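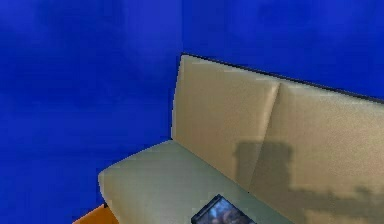

*Sofa corner, Plitbridge sim room*

**Thread: Approach clearance rules for soft furniture**

**latrice_a** (30/03/2023)
Our draft at Prokau says the planner must check the target against the cushion colour before any approach. Is one view enough?

**plendau_mike**
No. Our rule is 2 views.

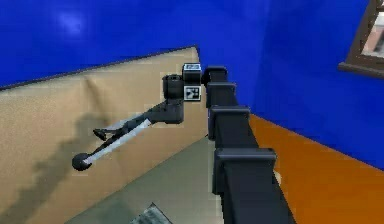
**cstrickland**
Clearance should be measured from the tool tip, with the arm stopped. I'd log the tip and its shadow together. Over the beige upholstery the shadow sits right under the gripper, so it's a fair cross-check on height. We use 42 mm as the hold distance.

**plendau_mike**
Disagree. Shadows in a renderer depend on the light settings. Use the joint readings.

**cstrickland**
I said cross-check, Mike. Clause 17 still wants the joint readings.

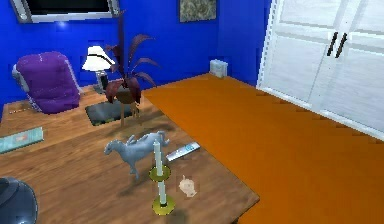

**latrice_a**
Next is the keep-out list. I want it written per object, and Echeverría wants one zone per surface. With the candlestick standing right beside the horse on that desk, a single zone would rule out the remote as well.

**echeverria_lab**
One zone is easier to audit. Move the remote.

**latrice_a**
Then we're testing a tidier desk. I'll put both versions in the May draft.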